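Last updated Dec 18, 2019

# Comparing two sets of gripper fingers on thin stems

Most finger comparisons get done on blocks and cups, and those won't tell you much about how a gripper handles something narrow that bends. We use artificial flowers. They cost very little, they survive being dropped, and the stems vary enough to show up a poor fingertip quickly. 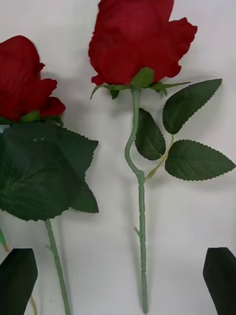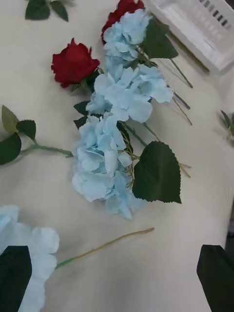

The steps below assume a parallel gripper with swappable fingers and a small camera at the wrist. We ran them with the stock Gekholm fingers and then with the Flemar set, on the same arm and the same controller. Allow an afternoon for each set.

## What you need

- Artificial flowers with two kinds of stem, moulded plastic and thin wire
- A pale cloth or sheet that covers the whole work area
- A container to place into
- A feeler gauge
- A spreadsheet with one row per attempt

A pale background matters if you intend to pick from the wrist view. Dark green stems show up well on it. Tan wire is harder, and its shadow can be mistaken for a second wire.

## Step 1: Check the closed gap

Fit the fingers and close them fully with no load. Run the feeler gauge along the contact faces from tip to base. If the tips touch but the base doesn't, loosen the mounting screws, close the gripper under light force and tighten again. A wire stem will slide straight out of a gap that a plastic stem never notices.

Repeat this after every finger change. We skipped it once in April and had to throw out a full day of results.

## Step 2: Set the force

Start at the lowest setting your controller accepts. Grasp a plastic stem, lift it 71 mm and hold for 3 seconds. Raise the force one step at a time until the stem stays put, then write that number down. Do the same with a wire stem. Use the higher of the two for both finger sets — otherwise you're comparing settings and the fingers come second.

## Step 3: Single stems first

Lay one flower down with clear cloth on both sides of the stem. Approach from above with the fingers straddling it. Do 8 attempts per stem type and rotate the flower between attempts.

Record these for each one:

1. Grasped or missed
2. Slipped during the lift
3. Rotated in the fingers
4. Released cleanly over the container

Rotation is the one people leave out. A heavy bloom on one end will swing a stem around if the contact patch is short.

## Step 4: Overlapping stems

Add flowers until stems and leaves cross. Choose the target before you move the arm and log a double pick as a miss. Wide fingers do badly at this stage because they push neighbouring leaves under the target on the way down.

## Reading the results

Over 434 attempts the Flemar fingers held wire better and the Gekholm fingers released more cleanly. On single plastic stems we couldn't separate them. If your work is mostly plastic stems, keep whichever set is already fitted.

We logged everything with Lawal and replayed the joint data in Gusilance. Any logger will do, provided the camera and the gripper position share a clock.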